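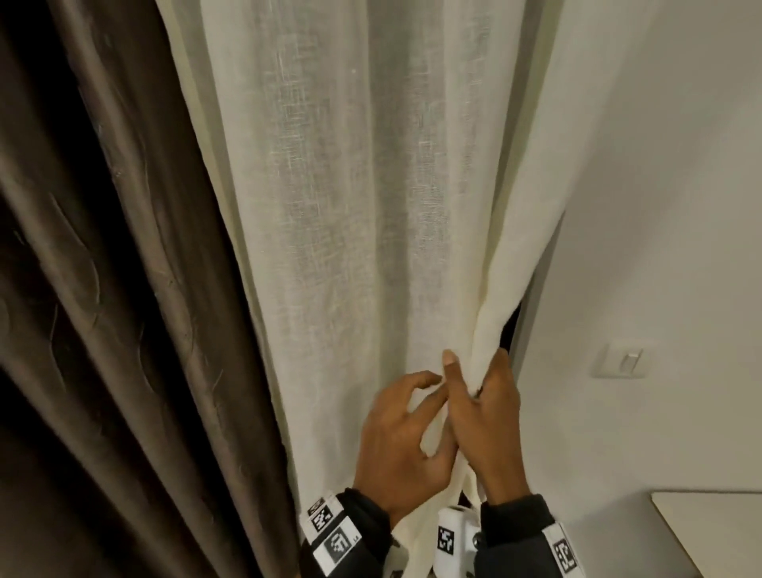 3.2 Task selection: curtains

Figure 3. Gathering the edge of a sheer curtain, both hands, marker bands on the wrists.

The Edthorpe student team chose its household tasks by vote in March, and curtains won on the grounds that they looked easy. Folding towels had been ruled out as too hard. We record this decision without further comment, except to say that the towel faction has since asked for it to appear in the paper.

Each demonstration starts with the curtain hanging free and ends when the demonstrator lets go. Students wear a printed marker band on each wrist, so that the pose of the forearm can be recovered from the head view whenever at least one marker is readable. Fingers carry no markers. In Figure 3 the right hand is closed around a gather of the sheer fabric while the left reaches in beside it, and the fingertips of one hand lie against the knuckles of the other. For a person this is a dull moment. For our hand tracker, which likes its hands well apart, it is close to a worst case.

We collected 928 demonstrations. Of these, 303 were dropped after review, mostly for lost markers, and a further 200 were held out for testing. The rest were used to train the Tredstead policy described in Section 4.

Labeling caused more argument than collection. The first guide told annotators to mark the frame in which "the curtain is grasped," a phrase that survived one afternoon. With sheer cloth, a hand can pinch, hook or simply lean on the fabric, and two careful students marking the same clip could differ by 40 frames. The revised guide asks for the first frame in which cloth is held between thumb and fingers. Agreement improved, and so did the mood in the lab.

Heavy drapes next to the sheer layer were left in place during recording. An early proposal to take them down was defeated, again by vote - the team had by then developed a taste for it. The effect of the darker fabric on segmentation is reported in Section 5.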